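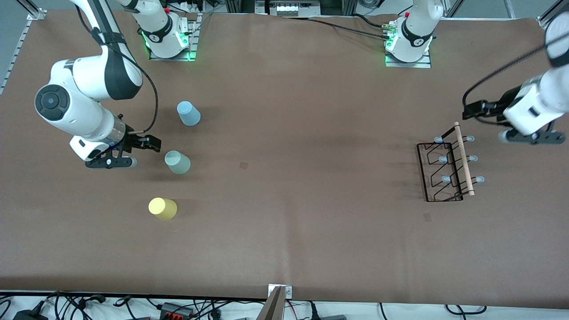 4. Safe working rules for the two-arm cell

These rules apply to anyone who runs, teaches or resets the Haldane cell. Read section 3 (power-up) first.

4.1 Before you start

1. Check that nobody is leaning over the table or reaching between the two bases.
2. Look along each arm cable from base to wrist. It must have enough slack for the full move and must not catch on a joint.
3. Check that the paper cover lies flat and is taped down. Replace it if it is torn.
4. Place the cups upside down on the left half of the table and the rack on the right half.
5. Clear away tools, pens and spare parts.

Note: Left and right arm are named from the robot's side. If you stand at the front edge of the table, the right arm is on your left. Say "robot right" or "robot left" when you work in pairs.

4.2 During a run

1. One person holds the stop button and does nothing else.
2. Run any new or edited program at reduced speed until it has finished 36 cycles without a stop.
3. Keep hands, sleeves and badge cords behind the front edge of the table.
4. If a cup falls over, stop both arms before you pick it up – a paused program can restart.

CAUTION: An open gripper can still close. Never use your fingers to line up a cup between the jaws.

4.3 Cables and power

Keep drinks away from the adapters below the front edge. Do not unplug a terminal connector while either arm has power. If a cable jacket is worn, shut down the cell and report it on form 504.

4.4 After a run

1. Move both arms to the park position.
2. Press stop, then switch off at the wall.
3. Write the program name, run time and any stops in the log.

Send log questions to Jolien Stevens, extension 379. Changes to speed or force limits need a signature from Tarmo Pärn before the next run.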